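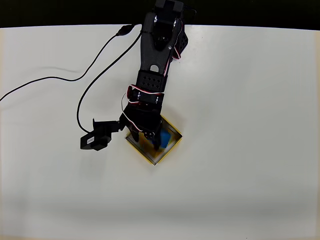

# Recording examples: frequently asked questions

For people who have signed up to record on the Vonico arms at Stavby. Last updated 2018-05-04.

### What counts as one example?

One attempt at the task, from the moment you press record to the moment you press stop. For the block task that means starting with the gripper open, closing it on the block in the tray, lifting, and coming back to rest.

### How many do you need?

The target for the block task is 2,000. We have 357 that passed checking. Each person is asked for 200, spread over as many visits as you like.

### Do I need to know how to program?

No. You move the arm with the hand controller and the software saves the joint positions and the video together. If you can use a games controller you will pick it up in one visit.

### I missed the block. Should I delete the attempt?

Keep it and mark it "missed". Trestine, the program that sorts the recordings, puts missed attempts in a separate folder. Only delete an attempt if you pressed record by mistake.

### Does the tray have to be square to the table?

No. Turn it a little between attempts, and put the block down somewhere different each time. If all the examples look alike, the model learns one position and fails at the others.

### Can I move the cables?

Leave them as you find them. If one catches on the tray or pulls tight when the arm turns, stop recording and tell Benvinda Falcão. Please don't unplug a servo while the power is on.

### How fast should I go?

At a speed you can keep up. Very slow recordings are hard to use, and so are ones with long pauses. An attempt stops by itself after 65 seconds.

### Is my face or voice recorded?

There is no sound. Your hands may appear if you reach in to reset the block, so wait until recording has stopped.

### What happens after the block task?

Minhas, the sorting task with two trays, starts in June. Anyone who has finished their share of the block task can put their name down for it at the desk.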